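27/11/2021

# Fletmont pharmacies start taking back old medicines

Residents of Fletmont can now hand in expired and unwanted medicines at two pharmacies in town, under a program the county hopes to extend to Lusard in January.

The drop-off points are at the Toledo Street Pharmacy and at Targate Drugs, next to the bus station. Both accept pills, creams, inhalers, syrups and drops during normal opening hours. There is no charge, and people do not have to give their name or show a prescription.

Until now, the only option in Fletmont was a collection held twice a year in the parking lot behind the town hall. The last one brought in 3,785 items, according to the county waste office, and the line of cars ran back to the traffic circle for most of the morning.

"People were waiting half a year with a bag of old pills in the kitchen," said Khalil Azar, who runs the waste office. "A lot of them gave up and put it in the trash, or flushed it. We would like that to stop."

The office sent a survey to homes in town before the program began. Of the replies, 39 percent said they had flushed medicine down the toilet at least once, and 19 percent said they kept expired medicine in case they needed it later.

Vanderleia Coutinho, the pharmacist at Targate Drugs, said eye drops are among the things people hold on to longest. Many bottles have to be thrown out a few weeks after opening, whatever date is printed on the carton, and customers often do not know that.

"They look at the box, they see next year, and they think it is fine," she said. "Write the day you opened it on the bottle. Then you don't have to guess."

She also asked people who bring in medicines bought abroad to leave them in their original boxes. Staff sort what comes in before it is sealed for pickup, and a loose bottle with no carton or leaflet takes much longer to identify.

The bins are emptied every week and the contents are burned at a licensed plant outside the county. Osvaldo Siqueira, who has the contract for the pickups, said the first load was heavier than planned and that a larger bin has been ordered for Toledo Street.

Lusard has no pharmacy of its own, so the bin there would go in the entrance of the medical office on Mill Road. Fadi Twal, the office manager, said the building's owner has agreed but the county still has to approve a lock and a place to bolt the bin down.
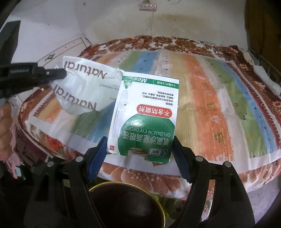 ## What you can bring

- Tablets and capsules, in the pack or loose in a sealed bag
- Creams, ointments and inhalers
- Syrups and drops, with the cap closed tight
- Vitamins and pet medicines

Needles, thermometers and chemotherapy drugs are not accepted at either pharmacy. Needles can still be taken to the county depot in a hard plastic container. Cross out your name and address on prescription labels before you hand anything in.

Questions about the program go to Odair Macedo at the county waste office – the desk is open on weekday mornings.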